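Gidico alarga recolha de embalagens multicamada

A Gidico passou a aceitar embalagens flexíveis multicamada na linha de triagem de Ondieki. No último exercício, a unidade processou 2709 toneladas de resíduos de embalagem, com uma fração metalizada até agora encaminhada para valorização energética.

O novo circuito abrange 119 pontos de deposição e separa o material em três categorias, consoante o polímero de base. A separação é feita por espectroscopia de infravermelho próximo, seguida de controlo manual. Segundo Darlene Bergeron, responsável técnica da unidade, os fardos com humidade excessiva continuam a ser rejeitados à entrada.

O calendário de recolha mantém-se inalterado.
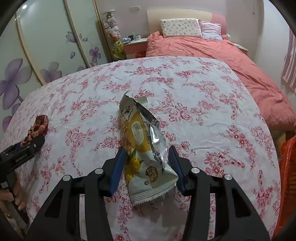

Página alterada pela última vez em junho, às 16h40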